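30th April

Rain since the morning, so I did not go to the market and I stayed with my papers. I want to write down the matter of the flat before I forget how it happened.

Ravindra Negi telephoned at breakfast time. He has decided to leave the Bajpai building and move to Merkormont, to be near his sister. He asked if I would like to take over his two rooms. The rent is 700 a month, and the deposit is 100 more than I paid here. I told him I must think. He laughed and said that I have been thinking since March, and I could not say he was wrong.

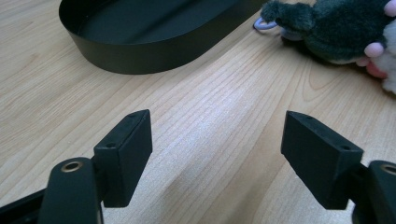 After lunch I made a list with a line down the middle of the page. On one side I wrote the morning light, the quiet street and the bakery at the corner. On the other side I wrote the stairs, the old boiler and the long way to work. Then I saw that I had made the good side in my best handwriting and the bad side in small letters. My mother would say the decision was already made and I was only being polite to it.

I have lived 7 years in this room. When I came, I knew perhaps the words for bread, ticket and sorry. I learned the rest from the radio and from Umesh Mathur, who corrected me on the stairs every evening, very kindly, also when I was tired and did not want to be corrected. He still does not accept how I say "comfortable".

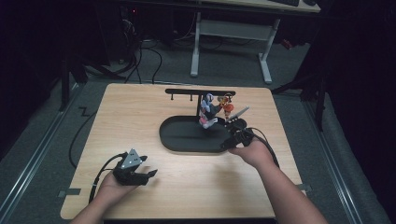 I went down to tell Umesh before he could hear it from another person. He was quiet at first, and then he asked which bus goes there. I said number 2, without changing. He wrote it on the back of an envelope and put it beside his telephone. We drank tea and spoke about his knee, and about the price of onions.

In the evening I rang Ravindra and said yes. He will leave me the curtains and the big cooking pot. I must write to the landlord tomorrow and ask at the post office how to have my letters sent on.

It is still raining. I should look for boxes.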